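Plilora Community Garden: Frequently Asked Questions

Who can rent a plot?

Any adult living in the town or in one of the neighboring townships. You do not need gardening experience. One plot per household, please. If you want a second one, ask in September, when we know which plots are coming free.

How big are the plots?

There are two sizes. Full plots are on the Wakura Street side and half plots are along the back fence. Both get sun most of the day. The half plots by the gate are in shade until late morning and are better for lettuce, peas and spinach than for tomatoes.

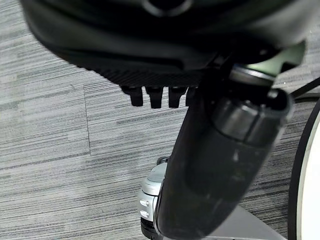 Plilora, 6/5/21

The answers from this point on were updated after the spring meeting. If you printed an older copy, the water and compost rules have changed.

When can I water?

Any time before noon or after 5 p.m. The hoses are shared, so coil yours when you finish and shut the valve at the post as well as the nozzle. Sprinklers may not be left running while you are away. If a hose leaks at the coupling, there are spare washers in the coffee can inside the shed door.

What is the combination for the shed?

It is in your welcome letter. We do not give it out by email. If you have lost the letter, call Oda Blomqvist.

May I use weed killer or bug spray?

No weed killer of any kind. Insecticidal soap is fine. For anything else, check with Sverre Aasen first and tell the people in the plots next to yours before you spray.

What can go in the compost?

Plants, grass clippings, fruit and vegetable scraps, coffee grounds. No meat, bread, dairy, pet waste or diseased tomato plants. Bindweed goes in the trash. The left bin is for new material and the right bin is finished compost that anyone may take, up to two buckets per visit.

Can I plant a tree or shrub?

No trees. Blueberries and currants are allowed on full plots if they stay under 5 feet. Raspberries must be in a sunk container. Mint too.
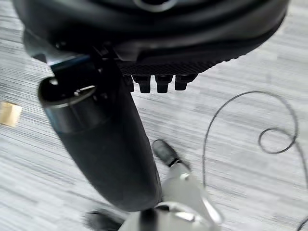 Strawberries are fine anywhere, but keep the runners out of the paths.

What happens if I can't keep up with my plot?

Let us know early. We can usually find a neighbor to water for a couple of weeks. A plot that has gone to weeds gets one written notice, and if there is no reply it is offered to the next person on the waiting list.

How long is the waiting list?

It has 13 names on it now. Most people wait around a year.

Where do the seedlings at the spring sale come from?

Thongdee Nursery grows the peppers and eggplants. The tomatoes are started by members. Gitell Hardware sells the same seed potatoes we use, if you miss the group order.

Are dogs allowed?

On a leash and on the paths only.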